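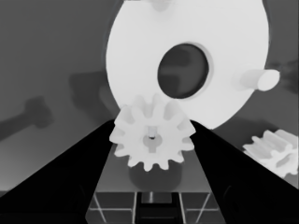
A white disc with a hole near its middle and a peg on its face.

The repair café in Zuvthorpe has a waiting list, and I'm told this proves that people want to mend things again. Perhaps. I took a toaster along in March and came home with the same toaster and a leaflet.

I have no quarrel with anyone who gives up a morning to poke at other people's kettles. My doubt is about the claims made on their behalf. The council's newsletter says 369 items were "saved from landfill" last year. Saved for how long? A lamp with a new plug counts the same as a jacket with its zip eased by a bit of candle wax, and my toaster, for all I know, is in there too.

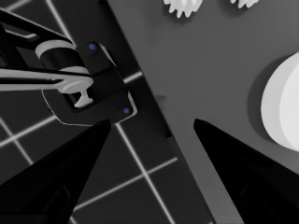 By Gwawr Edwards
Opinion

Meanwhile the shops carry on as before. My Purnolon kettle is sealed at the base with screws that fit no screwdriver I own. A new lid costs more than half the price of a new kettle, and takes 3 weeks to come. You can put as many kind people as you like in a church hall and that lid will still take 3 weeks.

What I'd like is duller than a café: parts on sale for ten years, at a fair price, with a drawing that shows where they go. My mother had a drawing like that for her twin-tub, folded in the kitchen drawer, and she used it twice.

Until then I'd ask the newsletter to ring round after 2 years and find out what still works. I'll keep the toaster by the phone.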